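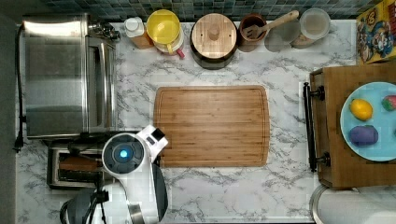
Step 1: Clear the middle first

I used to try to organize my whole counter in one go and give up by lunch. Now I start with the work spot. Put your cutting board down where you like to chop, slide everything else away from it, and don't let anything creep back. My board is bamboo with a juice groove, and I want open counter on every side of it so I can set down a bowl without playing Tetris!

Wipe the counter while it's bare. Crumbs love the edge of a board (and the groove, so get in there with a damp cloth).

Step 2: Line up the back row 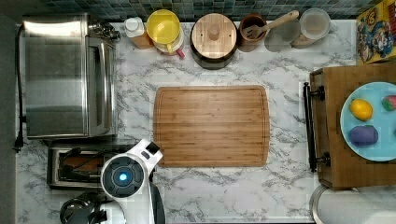
My rule for the back row is simple: if I don't reach for it on most days, it goes in a cupboard. I was ruthless in May and sent a whole box of gadgets to the basement, and I've missed exactly one of them (the garlic press, sorry, I love you). What stayed lives along the tile, with the brown crock in the row so the spatula handle is easy to grab. The cereal leans in the corner at the right, and that's fine by me. Breakfast is on most days.

Try to put the things you use together side by side. Salt near the stove, spoons near the pots, you get the idea. I bought a 12 dollar riser from Renorow for this and took it back. A plain row is easier to wipe behind.

Step 3: Park the appliances on one side

Toaster oven and toaster go together, on the same side, with the oven door facing the board. Give the oven breathing room and check your manual for how much. Mine gets a lot of use at 400 degrees, so I don't store anything on top of it - not even "just for a minute."

Unplug before you move anything. Then sort out the cords while you're there. I tried the Wotow cord clips and they kept peeling off, so a twist tie it is.

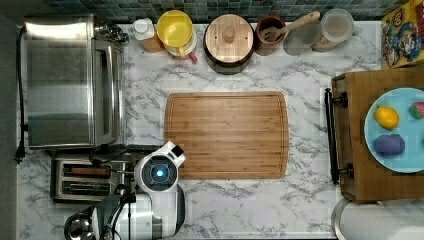 Last updated: October 10, 2025

Step 4: Give the tray a home

A serving tray with handles is great for carrying stuff to the table and terrible at staying out of the way. Keep it on the side opposite the appliances. If your counter is short, stand it upright in a cabinet.

Step 5: Do the two-minute reset

Every night I put back whatever wandered off, rinse the board, dry it and lay it back in its spot. Then I check that the lids are on. Done!

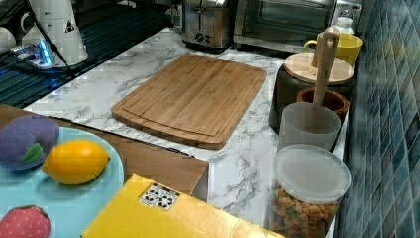 The board in its spot, with the containers along the tile.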